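Roso opens orders for two-arm cloth folding kit

Mivuta is taking orders for Roso, a tabletop kit with two small arms that fold and roll hand towels, napkins and wash cloths. First units ship in December, says Urmas Navickas, who runs sales. Price not final yet. Early buyers put down a deposit of $400 and get 12 months of support.

Box has both arms, the rail, cabling and the software, called Lau. Walls and bin extra. Setup takes around 26 minutes if the rail is allready bolted down, longer if not. 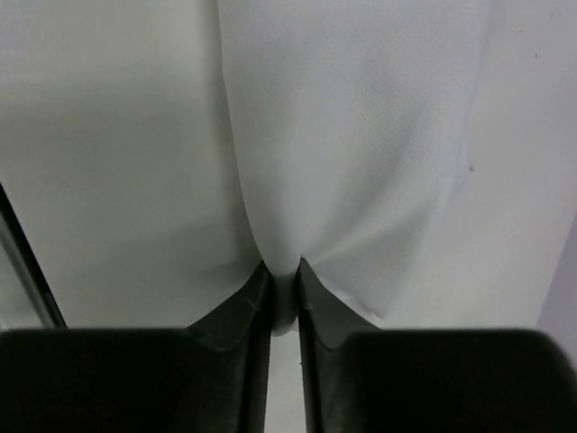
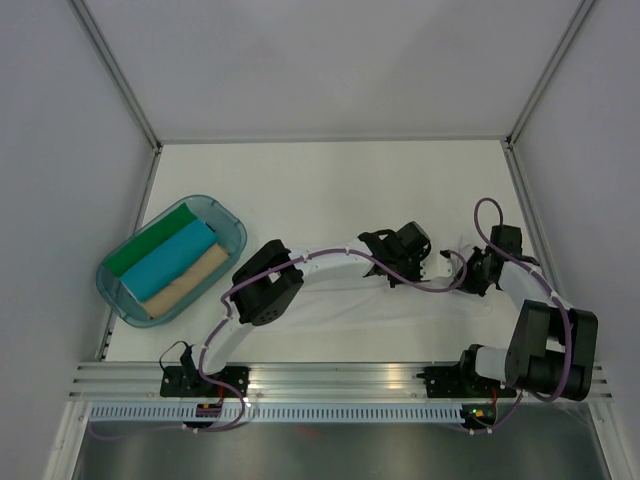 Top: white cloth held between the gripper's fingertips. Bottom: the two arms, with three rolled cloths in the bin at left.

Thin cloth is the hard part. Lau looks for an edge, pinches, lifts, then checks the grip before the second arm comes in. Bad grip — it lets go and tries again, up to 3 times, then beeps for a person.

Rasa Krūmiņa has had a trial kit at Silden, her spa supply shop, since spring. "Slow, but it does napkins while I do invoices," she said. She'd like a quieter beep. Terry is fine, she said, satin no.

Fitted sheets are not supported. Navickas would not give a date for them. Orders go through the Mivuta site, pickup or freight. Spare finger tips sold seperately.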